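## Norkmont Electric rate filing: fixed charge vs. per-kWh

**ktszulc**
The April filing is up on the commission's site. Short version: the customer charge goes up $9 a month and the energy rate drops by a fraction of a cent. Staff has signed off. Has anyone worked out the break-even?

**apo_rolland**
Depends on your rate class. On standard residential I need a bit over 2,000 kWh a month to come out ahead. I don't get near that, even with electric heat.

**meterbase**
That break-even leaves out the fuel rider. It resets in the same docket, so you can't compare base rates alone.

**apo_rolland**
The rider is per-kWh under both the old and new tariffs. It cancels. Check schedule 3.

**meterbase**
It cancels only if the rider is set at the same level either way. The settlement moves some plant costs out of it. Page references when I get home.

**ktszulc**
My last bill was for 3,866 kWh, but that covered two billing periods after an estimated read. Per month I'm just under break-even, so a small loss.

**hala_aj**
Same here. The low-usage apartments in our building do worst. The Vidal co-op across the river kept its fixed charge flat and put the increase in the energy rate. I'd prefer that.

**meterbase**
Vidal has no transmission debt. Not a fair comparison.

---

### Off-topic, same thread

**ktszulc**

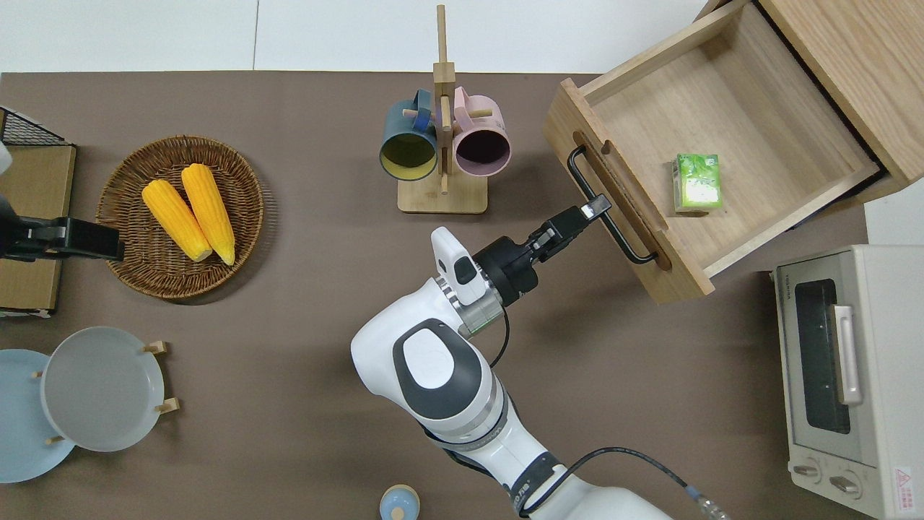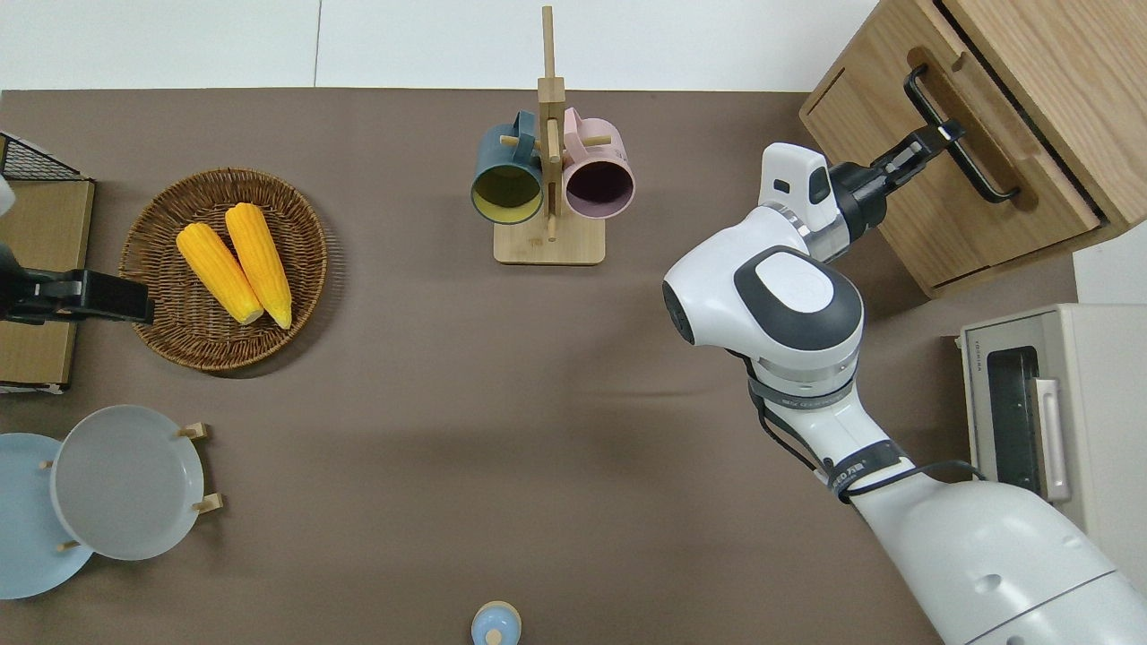 ### Back to the docket

**meterbase**
Page 41, second table. The plant costs move to base rates, so the rider drops under the settlement. Apo's number is too high. I still don't have a corrected one, as the workpapers are redacted.

**apo_rolland**
Fine, I'll concede the rider. Written comments are still open, so ask for the unredacted workpapers there.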